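Public Paths Deserve a Maintenance Budget of Their Own

Most towns know how to open a path. There is a ribbon, a short speech, a photograph for the annual report, and a line in the next grant application stating that the project was delivered. Far fewer towns know how to keep one. The money for building comes from one place and the money for upkeep is expected to come from somewhere else, and in many councils that second place has never been named.

It is the view of this office that every public walking route should carry its own maintenance budget, set on the day the route is approved and protected from transfer to other uses. The present custom, under which paths compete each year with roads, drains and parks for whatever remains, has been tried long enough to be judged. It produces routes that are pleasant for a few years and then slowly lose the people who need them most.

The case begins with who walks. A driver who meets a bad stretch of road slows down. A person with a walker, or a parent with a stroller, may turn back and not return. These residents seldom write to the council. They change their habits, use the bus for a trip they once made on foot, or stay home. The loss never appears in the accounts, and it is therefore easy to treat a path as being in fair condition until someone is hurt on it.
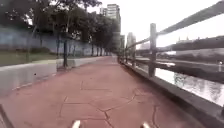
Verna Fitzsimmons
Director of Public Spaces Policy, Hedlund Institute

Engineers will say, correctly, that surfaces age at different rates and that a crack is not always a fault. Some are harmless and will remain so for the life of the pavement. Others let water in, and after enough cold nights the edges begin to lift. Telling one kind from the other requires a person to go and look, to write down what was found, and to come back the following season to compare. This is modest work and it is almost always the first item to be cut.

Consider the experience of Drudow, where a walking route links the old market district with the clinic. The route was built with a regional grant that paid for construction and nothing else. For 11 years the town made repairs only after complaints. When a full survey was at last ordered, one February, it listed 200 separate defects, most of them small. The greater part could have been fixed by a two-person crew with a truck. By then several sections had to be dug out and laid again, and the clinic end was closed through the spring.

Pretia took another course. Its council set aside a fixed sum for each of its walking routes and required a written inspection every season. The arrangement was not popular at first. Members objected that it tied their hands, and in a narrow sense they were right, for a protected budget is meant to do exactly that. The sum came to about 700 dollars a month for the longest route. It has paid for patching, sweeping, drain clearing and the trimming of hedges, and the route has stayed open.

Two objections deserve a reply. The first is that small towns can't afford to promise money years ahead. Yet they make such promises already whenever they build, and the only question is whether the promise is stated. A council that can't find the funds to keep a path should know this before it votes, and may sensibly choose to build a shorter one.

The second objection is that protected funds grow stale, and that money will sit unused on one route while another falls apart. This is a fair concern. We suggest a review every 4 years, at which any balance may be moved to another walking route but not to a different department. That would leave room for good judgment while closing the door through which most path money now leaves.

Grant makers also have a part to play. Programs such as the Tutus scheme ask applicants for drawings, cost estimates and letters of support. They could ask as well for a one-page upkeep plan, signed by the officer who will be responsible for it. A named officer is worth more than a paragraph of good intentions, and the request would cost the applicant an afternoon.

There remains the matter of reporting. Inspection records are public documents in most places, but they are often held on paper in a works office and released only on request. They should be posted where residents can read them, in plain words, with the date of the last visit and the date of the next. Residents who can see that a loose slab has been noted and scheduled are more patient than councils tend to assume.

The Institute will submit these proposals to the regional planning review this fall. Written comments from councils and residents are welcome until the review opens.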